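The Slow Mail

July
By Apolinar Manríquez

The first letter I wrote as an adult took me four evenings and came out to a page and a half. A good third of that page and a half was about the weather. I wrote that it had been warm, and then I wrote that it had been warmer than I expected, and then I sat there with the pen over the paper trying to think of a third thing to say about warmth. I'm a person who can send forty texts before breakfast! I had nothing.

I should back up. My friend Uta moved away two winters ago, 3552 miles if you believe the map on my phone, and we did what everybody does. We texted like crazy for a month. Then it was a few times a week, mostly pictures of soup. Then it was birthdays, and hearts on each other's posts, and one very strange phone call where we both kept starting sentences at the same time and giving up. I missed her a lot, and the more I missed her the less I seemed to have to tell her, which made no sense to me at the time (it makes a bit more sense now).

So in January I bought a box of envelopes and a roll of stamps and told her I was going to write. Real letters, on paper. She sent back a thumbs-up. I wasn't sure how to read that thumbs-up.

The box came from Kestance, the stationery store down by the train station, where I'd been walking past the window for years without once going in. It smells wonderful in there, like a new school year. I came out with the envelopes, a pad of cream paper too nice for me, and a pen called a Bilgin that the man at the counter put in my hand and told me to write my own name with. I wrote my name and bought the pen. That's all it takes with me.

My letter about the warmth went off on a gray morning. I actually kissed the envelope, I'm a little embarrassed to say, and then had to stand there a minute while a man with a stroller waited for me to get away from the mailbox.

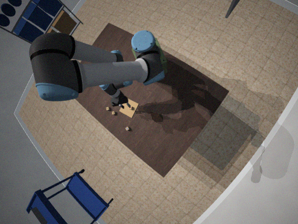 Uta wrote back that she'd read it standing up in her kitchen with her coat still on, and then sat down and read it again, weather and all, and would I please tell her more about the neighbor's fence, because I'd mentioned it once and dropped it, and she'd been thinking about that fence for two days.

The fence! I had put it in as filler. My neighbor had been painting it the same shade of brown it already was, a few boards a day, for what seemed like the entire month, and I'd given it maybe six words. And here was somebody across an ocean who wanted the whole story. I wrote her three pages about it. I went outside and looked at the fence so I'd get it right. I talked to my neighbor over it (we had never talked beyond the trash cans) and found out he was using up paint he'd bought for a shed he decided not to build. It all went in the letter.

That was when it started being fun, I think. Once I knew there was a letter to fill, I began noticing the kind of small stuff that would never survive as a text. The woman at the bakery who calls everybody captain. How my radiator knocks in threes. I kept a scrap of paper in my coat pocket and wrote down things like "captain" and "radiator" and "dog in sweater, angry," and by the time I sat down on the weekend I had more than enough.

My handwriting, and what happened to it

I need to talk about how bad my handwriting was. As a kid I had a perfectly normal hand, round and a bit slanted, and somewhere in the years of typing it had gone off and died. My lowercase r and my lowercase n were the same letter. My g looked like a fishhook. My hand also hurt! After one page I had to shake it out like I'd been hammering nails.

I looked for advice, and there is so much of it. People who love pens will tell you to hold the pen farther back, to move from the shoulder, to tilt the paper, to slow down. Slowing down was the only one that worked for me, and it worked right away. I'd been trying to write at the speed I type. A letter doesn't care how fast you are, it's going to sit in a sack for a week anyway.

I also gave up on the fancy paper. It made me behave like I was signing a treaty. I went back to Kestance and bought the cheap ruled kind, Gokard, which comes in a fat pad with a cardboard back, and I relaxed so much that I started crossing things out and drawing arrows and writing up the side of the page when I ran out of room. Uta's letters do that too. One of hers had a coffee ring on it that she'd turned into a cat.

By April I was up to a pace I could keep. One long letter every weekend, plus whatever postcards I felt like. I'd make tea, put my phone in the other room in a drawer, and go. Some weekends it was twenty minutes and some weekends I'd look up and it would be dark out.
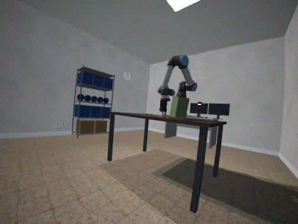
Everybody else

Of course I got greedy. If one person would write to me, why not more? I sent letters to my old roommate, to two cousins, to a teacher who'd been kind to me in eighth grade, and to a man I used to play cards with at lunch and hadn't talked to in years. I wrote to my dentist once, but that was about a bill.

The results were mixed, and I want to be fair about this, because the articles I'd read made it sound as if the whole world is sitting by the mailbox with its hands folded. Both cousins texted me to say thank you for the letter. So sweet! And that was that. My old roommate called me, worried, and asked if I was sick. The card player never answered, and I'll never know if I had the right address or if he just didn't feel like it, and I've decided I'm fine either way. (I'm mostly fine.)

My teacher answered. She answered on five sheets, front and back, in the same upright blackboard hand I remembered, and she told me about her garden and her knees and a trip she took by herself to see a waterfall. She corrected my use of "lay." I've now had four letters from her and I look forward to them so much that I save them for after dinner.

I wrote a short piece in these pages in the spring about all this, with a line at the bottom asking whether anyone else still did it. I figured I'd hear from a handful of people. We got 87 replies, and most of them came on paper, which I guess I should have seen coming. It took me two weekends to read them, and I ended up with ink on my elbow.

A lot of them were about money. Stamps keep going up and people are cross about it, and I don't blame them. Several of you split one envelope among a whole family, everybody adding a page, and one group of sisters sends the same fat packet around in a circle, each one taking out her old letter and putting in a new one. It's been going for 11 years. I'm so jealous of those sisters.

Plenty of you wrote about the letters you've kept, too. Shoeboxes, cookie tins, a hatbox, a suitcase under the bed. I read those ones slowly.

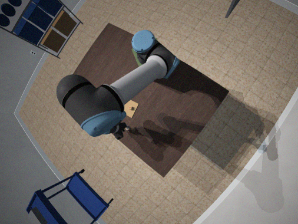

One reader wanted me to know that she'd thrown every one of hers out when she moved, and hadn't missed them for a day, and that I should stop making people feel guilty about boxes. A letter is for the week it shows up, she said. She said she'd enjoyed every one of them once, and once was plenty, and she had a closet to think about.

I've gone back and forth on that. I'm a keeper by nature and it stung a little, but I can see it. When I look at my own stack from Uta, I notice I hardly ever reread them. I like knowing they're there. That might be a feeling I could have without the stack! I haven't thrown any out yet.

What goes in one

People ask me this more than anything, so I'll tell you what I do, and you can ignore whichever parts don't suit you.

I answer their questions first. If I don't do it right at the top I forget, and there's nothing more annoying than asking somebody how the surgery went and getting back two pages about a fence. Then I tell one thing that happened, properly, with what people said. Then I ask something I really want to know. Then I stop, usually in the middle of the page. I used to drag it out with all those closing lines, hoping this finds you and so on, and now I just write "dinner's ready" and sign it.

Length doesn't matter. My longest so far was 2140 words (I was on a train with a dead battery, and yes, I went back and counted, it was a very long train ride). My shortest said "Plums are in. Come home." Uta tells me that's the one on her fridge.

I skip the bad news when it's fresh. A letter takes too long for that. By the time she'd read that I was miserable over a job I didn't get, I was over it, and then a week later I got a worried, loving page back about a thing I'd half forgotten. It was nice to get, though, and I'll admit I've read that one more than once.

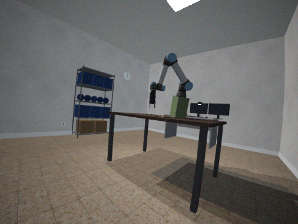 Over the table, with the gripper pointing straight down.

She's coming in the fall. Two weeks, in my spare room, which at the moment is full of boxes and a bike. We've been planning it by mail, and that's a ridiculous way to plan anything, since I'll write "does the ninth work?" and she'll already have written "let's not do the ninth," and the two letters pass each other somewhere over the water. We did finally break down and settle the flights by phone. We still kept starting our sentences at the same time, but we laughed about it.

I asked if we should keep writing while she's here. She thinks yes, and that I should slide them under the door. I've bought another pad of the Gokard, and my neighbor wants to meet her. He's on to the back fence now, same brown.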